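Visits > Paper and Tissue > Mill Tours

Parkonetti opened its converting hall to trade visitors on July 1, 2014. The site takes parent reels from the Judell mill and turns them into facial tissue and folded towel. No base paper has been made here since April.

The tour began at the unwind stands. Reels arrive 2647 mm wide and are slit before embossing. The older Soltani line was running at 800 metres a minute, held down by the folder - the unwind is rated higher.

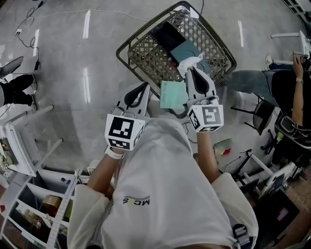
Trim from the slitters goes by duct to a baler and back to Judell for repulping. Dust extraction was renewed along with the ducts, and the hall was noticeably cleaner than at Hisosa.

Line 901, the newer of the two, was stopped for a blade change. The crew allow 30 minutes for this, including the test folds. Softness testing is done in a side room, which was closed to visitors.

Filed under: Converting, Site visits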